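Last updated: 27 May 2026

We use cookies to remember your settings. By staying on this site you accept our cookie notice.

Handout 7: Notes to go with the Hellell open day

You have all been to the Jimlow workshop at Bellbridge by now, or should have. These notes are for the discussion, so bring them with you. The job on show was handling a processor in an old desktop computer with a robot arm. The flyer called it "hands-free recycling". I'd like you to put the flyer away and ask what you were shown. 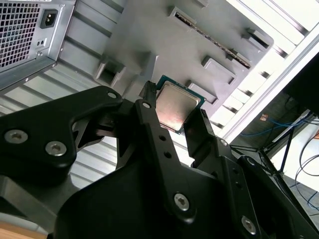
Gripping is the part the presenters talked up, and I'll give them some credit for it. A processor is thin, and you want to keep off the contacts underneath. The fingers pinch it by its two sides and leave the silver top clear, much as you would with finger and thumb. Note also that the chip is tilted in the grip. Does the tilt matter? For dropping it into a scrap tray, no. For seating it in a socket, very much so, and the flyer promised both.

Now the sales figures. We were told the Chaudhary controller had logged 3,963 chip picks since January. A pick of what, from where? If the arm lifts the same chip from the same socket all day, that number tells you about wear on the motor and very little about recycling. I asked how many models of computer were in the total and was told someone would get back to me.

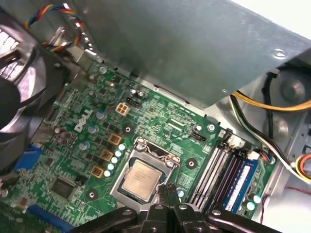

The second thing to ask is how much of the work was done before we walked in. To reach a processor in a desktop like this you normally have to open the case, shift the cooler, clean off the old paste and release the lever. Each step is fiddly, and each differs from one maker to the next. If people do those steps, their time belongs in the cost. The quoted 20 seconds per chip left it out.

Think about clearance too. Cables and a power supply close to the board leave an arm few ways in. Sketch a path down to the socket and mark where you think the wrist would foul.
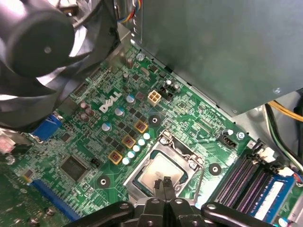 Vol. 7, p. 20

For next class, write half a page on one claim from the flyer. Say what you saw that supports it and what you'd need to see before spending $2,000 of your own money on it. "It looked impressive" will get no marks. Neither will "robots can't do this", as we saw too little to say so.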